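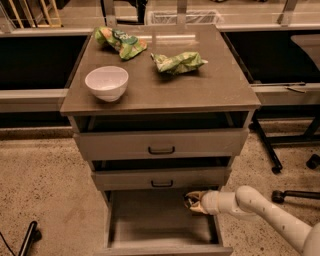 Mitra Rostami wrote in to ask whether a home organizing plan is worth paying for when the drawers fill back up by June. Fair point, and the sales pages tend to skip it. Her letter got us sorting through the rest of the mail.

Home Guides FAQ Storage Contact

Do organizing plans work?
Some people stick with them. The Tudcombe plan claims 744 "calm homes" but never says who checked, or when. We asked and got a brochure.

What does a plan include?
Usually a phone call, a checklist and a list of things to buy. Read that last part before you sign up. If the seller also sells bins, expect a lot of bins.

Is the 15-minute daily reset realistic?
On a good day. With kids or a late shift, we'd plan on around 3 resets a week and see how that goes.

Do I need drawer dividers?
Probably not yet. Cut down a shoebox and live with it for two weeks. If you still want dividers after that, measure the inside of the drawer, not the front.

Is Taltness better than Hirkia?
They look like the same checklist to us with the rooms in a different order. Taltness charges extra for the attic.

Can I get my money back?
Tudcombe says yes, "subject to review." We couldn't find out what the review is. Get the terms in writing.

What about a junk drawer?
Keep one. Any plan that forbids it is going to lose.

We use cookies to improve your visit. Accept Manage settings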